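Music Distribution and Promotion
Handout 6: Podcast and Newsletter Release Cycles
Instructor: Diarmuid Breathnach

6.1 Scope

Handout 5 covered press kits. The present unit deals with audio interviews as part of an album campaign, and with how play counts are reported. Read it together with the Stodance worksheet.

6.2 Terms

Download: a request for the audio file that delivers at least one minute of content.
Stream: playback inside a hosted player, with no file saved.
Lead time: the number of days between the interview and the album's release date.

6.3 Case: Spanos, second album

The band Spanos recorded one interview for the Fleltar podcast in January. The episode was posted with 2 unreleased tracks and a link to the preorder page. Total downloads in the first month came to 2,868. Of these listeners, 320 opened the preorder page and 200 placed an order.

Conversion from download to page visit: 320 / 2,868 = 11.2 percent.
Conversion from page visit to order: 200 / 320 = 62.5 percent.

The two rates must be reported separately. A single combined rate hides the stage at which listeners are lost. 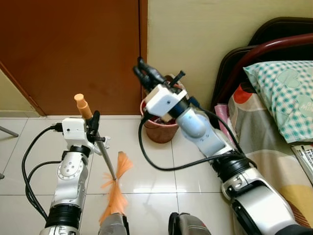
6.4 Rights in interview audio

Music played during an interview needs clearance from the owner of the recording and from the publisher. The label Poneo grants both in one form for its own artists. Cover versions need a separate publishing clearance, even when performed live in the studio.

6.5 Exercise

Recompute the rates in 6.3 with repeat downloads removed, using column D of the worksheet. Show all steps. Due Tuesday, April 3, 2018, on paper.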